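Care of Small Wooden Cabinets

Drawers that stick in summer are reacting to moisture in the air. Wood swells across the grain and hardly at all along it, so a drawer front gains height while its length stays the same. Before planing anything, pull the drawer out, keep it in a dry room for 3 days and try it again. Anything removed in July will show as a gap in winter.

If it still binds, rub a pencil along the runners and slide the drawer in and out. Shiny spots mark the points of contact. Sand these with 180 grit, wipe off the dust and apply paste wax. Candle wax will do, but it collects lint and needs renewing sooner.
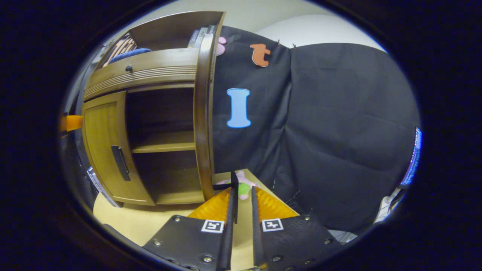
Loose knobs are normally a screw problem. Tighten the screw from inside the drawer, holding the knob still. If the hole is stripped, fill it with wood glue and a sliver of matchstick, let it set overnight and drive the screw again. Do not use a power driver on small knobs.

For dirt in grooves, use a dry toothbrush first, then a cloth barely damp with water and a drop of dish soap. Work along the groove. Dry at once.

Scratches in a clear finish can be leveled with 3000 grit paper, used wet with light pressure. Start at 300 only if the finish is coming off anyway. Test on the back.

Open shelves need little beyond dusting. Felt pads under pots and jars prevent rings. Replace them when the felt goes hard.

Last checked 17th July.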